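周三下午四点多，我终于把客厅那堆袋子清掉了！写这篇的时候腰还有点酸，可是心情好得不得了，忍不住想立刻记下来。

先交代一下背景。六月我们这边进入了一年里最潮的时候，衣柜里的东西再不翻出来透透气，就要有那股闷味儿了。我本来打算只收拾一个抽屉（真的，只有一个！），结果抽屉里翻出一条忘了很久的围巾，围巾要配的外套在上面那层，外套旁边又塞着去年搬家时没拆的一包桌布……就这么一路拆下去，到中午，客厅已经没地方下脚了。

我有个不太好的习惯，就是舍不得扔塑料袋。买菜的、买鞋的、干洗店的、面包房的，统统叠一叠塞到厨房水槽下面。Shahnaz 来我家做客，开柜门找洗洁精，袋子哗啦一下全滚出来，她笑得蹲在地上起不来。她教了我一个叠法：把袋子捋平，竖着对折两次，从底下往提手的方向卷三角，最后把尾巴塞进去，变成一个小粽子一样的东西。我当时学会了，回头又忘，这次翻她发给我的语音重新听了一遍，卷了整整一下午，上瘾！真的上瘾！大的袋子卷出来胖胖的，小的只有硬币那么大，排在盒子里特别好看。

卷之前要先把气压出去，这一步千万别偷懒。我的办法是把袋子平摊在腿上，用前臂从封口一路推到提手那边，推两遍，再动手折。软的薄袋子一推就服帖，硬一点的、带厚边的就要多推几下，折痕也要用指甲刮一刮。有些袋子放久了会发黏，卷起来会粘在一起，这种我就不留了，装完垃圾直接走。 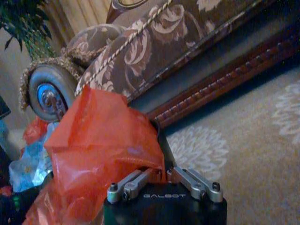 我想好好说说分类，这才是这次收拾最让我得意的部分。以前我是看到什么收什么，收到一半就乱了，所以这回先定了规矩：要洗的、要送人的、要留在客厅的，各归各的袋子，而且袋子颜色要一眼能认出来。送人的用红色系，隔着整个客厅我都知道那是要出门的东西。沙发前那只橙红色的大塑料袋就是这一类，撑起来的时候顶上尖尖的，折过的痕迹还在，下半截皱皱亮亮的，往那套棕底大卷叶花纹的沙发跟前一放，想忽略都难。我喜欢这种不用写标签的办法，看颜色就行，家里人也不会拿错。

说到沙发，我必须替它说几句话！朋友里喜欢它的和受不了它的大概一半一半。它是我从 Bandara 那家旧家具店里搬回来的，店主 Karthik Sivakumar 先生当时还劝我看看旁边一套素色的，说现在年轻人都要那种。可我一眼就看中了这些大叶子，卷来卷去的，米色里带一点粉褐，坐垫的缝边上还压着一条奶油色和深棕色拧在一起的绳边。就是这条绳边打动了我。你想啊，现在哪里还有人肯在一条缝上花这种心思？Karthik 先生看我摸着绳边不肯松手，叹了口气，让了我一点价钱，又让我自己找人搬。

搬它那天也很值得写。Tharindu Selvanayagam 借了辆小货车，我们俩加上他弟弟，把沙发竖起来，横过去，再竖起来，在楼梯拐角卡了好久。后来还是楼下邻居出来看热闹，指点我们先把脚拆了，一下子就进去了。从那以后我对所有大件家具都多了一份敬意，买之前先问脚能不能拆。

好，回到收拾。布艺花沙发有个大家不太提的好处，就是耐看，也耐脏（我可没说不用打扫啊）。这次趁着把周围腾空，我给它做了一遍全套。先用软刷子顺着一个方向刷，把缝里的碎屑刷出来；再换吸尘器的小扁嘴，贴着绳边慢慢走。绳边这种地方最藏东西，饼干渣、线头、猫毛，还有一枚我找了很久的耳钉！找到它的时候我在客厅里叫出了声，真的叫了。绳边不要用硬毛刷，会起毛，我用的是一支旧的化妆刷，沿着拧的方向扫，很顺手。

有油渍的地方，我拿白色棉布蘸一点点稀释过的中性洗涤剂，从外往里按，按完换干净的一面再按。千万别来回搓，一搓花纹边缘就毛了。第一次弄的朋友，建议先在背面看不见的角落试一下颜色。我当初没试，胆子是真大，还好没出事。

地毯我是分块弄的。撒一层小苏打，等上半个小时再吸，潮天里的闷味儿会淡很多。等的这段时间正好拿来卷袋子，两件事穿插着来，一点都不无聊。Mitali Howlader 说我这是把家务当成烤蛋糕，一边等一边做别的，我觉得这个说法太贴切了，准备以后一直用。

再说说送出去的那几袋。我们这一带有个小小的旧物交换角，叫 Grinton，在图书馆后面那条走廊里，谁都可以放，谁都可以拿。衣服要洗过、叠好，玩具要擦干净，书不能缺页，规矩就这些。我这次理出来 12 件衣服，还有两床薄毯子和一堆没怎么用过的桌布。打包也有点小心得：重的放底下，软的塞边上，袋口不要扎死，松松打一个结，方便那边整理的人打开看。毯子卷起来比叠起来省地方，卷好之后用旧丝袜捆一下，比橡皮筋牢，也不勒布料。

带盒子的东西我犹豫了很久。有一只 Vondonine 的饼干铁盒，盖子上的漆掉了一块，里面装着各种备用纽扣。理智上我知道这些纽扣我一辈子也用不完，但是每一颗我都能说出是从哪件衣服上来的！最后折中，纽扣留下一小把，其余的倒进小布袋送给 Nilmini Ekanayake。她最近迷上了做拼布包，缺的就是这种五花八门的扣子。她收到以后给我发了一长串感叹号，比我这篇文章里的还多。

顺便回答一下上次有人留言问的，整理到底要不要先买收纳盒。我的回答是先别买！先把东西理完，再看缺什么。我上次脑子一热花了 300 块买了一整套透明抽屉盒，回来发现柜子深度不够，抽屉门关不上，到现在还有一半在阳台上装花土。这次我一个新盒子都没添，袋子卷用鞋盒装，丝巾卷起来放在旧的茶叶罐里，围巾挂在门后，全都安顿好了。

还有一个小技巧，是这次才摸索出来的。收拾的时候不要坐在沙发上收拾。我以前总爱把东西抱到沙发上，坐着慢慢看，结果看着看着就开始试戴、翻旧照片，天黑了什么也没做完。这回我把东西都放在地上，人也坐在地毯上，沙发只准拿来当终点，一堆弄完才能上去坐一会儿，喝口茶。效率高了好多！中间一共休息了 3 次，每次窝进那些大叶子里，都觉得这沙发买得太值了。

晚上把最后一个袋子放到门口，我开了窗，泡了一壶姜茶，站在客厅中间看了好一会儿。地毯的颜色都好像亮了一点（也可能是我心情的缘故）。

下一步是书架，我打算把 Prototitz 那套旧杂志按年份排出来，顺便看看缺了哪几期。有没有人家里有重复的？愿意换的话给我留言，我这里有几本园艺的可以拿去，品相都不错，就是其中一本的封底被猫咬过一个小角。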